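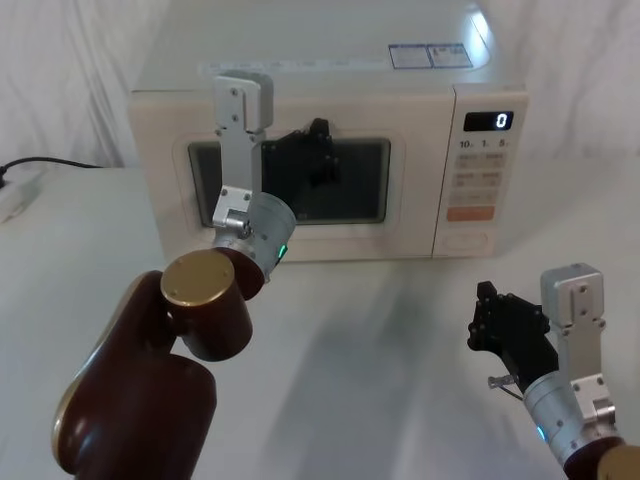 Cream microwave, display at 0, door shut.

Ticket 194: microwave in the Ogura tea room
Opened: 19/11/2022
Place: Cevunport, ground floor
Status: waiting on requester

Reported fault: "Microwave stops before the time is up and the food is still cold in the middle. Third time this month. Please replace with a Brillis."

First note. I have read this kind of report before and the ending is usually a new microwave that does the same thing. Before anyone orders a Brillis I would like to know what "stops" means. Does the light go out? Does it beep? Does the display go back to 0, or does it freeze on whatever time was left? A microwave that goes back to 0 and beeps has finished. It may have finished sooner than somebody wanted, but that is a different ticket.

Requester's answer, pasted from the form: "It just stops. Everyone says so."

Everyone has not filled in a form. I have one form.

Second note. Went down with a mug of water and a kitchen thermometer. Set it for 90 seconds on full power. It ran for 90 seconds and beeped. The water went from tap cold to too hot to hold a finger in. Did it again with fresh water, same result. Then ran it for 2 minutes with a bowl of leftover rice from the fridge, which came out hot at the edges and lukewarm in the centre, as rice does in a heap. Stirred it, gave it another go, hot all through.

So the heating works, at least on the days I am in the building. I am not closing this yet, as the complaint was about stopping and I have not seen it stop.

Third note. Things I checked, in order:

Plug and socket. Plug pushed fully home, no scorching, socket switch firm.
Kettle on the same socket. Boiled without tripping anything.
Door. Closes with a proper click. I leaned on it lightly while it was running and it carried on.
Door seal and the face behind it. Old soup along the bottom edge. Wiped off with washing-up liquid and a damp cloth.
Vents. Clear.
Buttons. All respond on the first press, and the small print on them has not rubbed off.

I was told the soup was "probably the cause". Possibly. Dried food on the edge can keep a door from closing squarely, and a door that isn't square can cut the power. But it was clicking shut before I cleaned it too, so I would not put money on it.

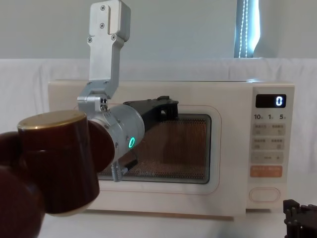

Kimie Noguchi: It did it to me this morning. I put soup in, pressed start, and it went off well before I expected. I didn't look at the display. I do know the level had been turned down, and I hadn't turned it down.

Fourth note. Now we have something. On low power this model heats in bursts, with a gap between them. In the gap the hum drops and only the fan and the light stay on. If you are standing by the kettle with your back to it, that sounds like a microwave that has given up. Open the door at that point and you have a cold lunch and a ticket.

Tried it on the lowest setting. Hum for a bit, quiet for almost 15 seconds, hum again. It kept counting down throughout. That fits "stops" and it fits "cold in the middle". It doesn't fit Kimie's "went off", unless that was the hum as well, and she can't say for certain.

Comment from Tatsuya Wada: We had the same argument at Tolovora in April and they bought a new one anyway. Same complaint a fortnight later.

Yes, I had guessed as much.

What I'm asking for:
If it stops, leave the door closed and read the display. Write down the number.
Note the power level, and whether the light is still on.
Say what was in it and how much.
Don't unplug it before I've had a look.

Request for a replacement: declined for now. If somebody brings me a display showing time left, with the light off and the door shut, I will order the part or the Brillis without further argument. Requester has been emailed. No reply so far.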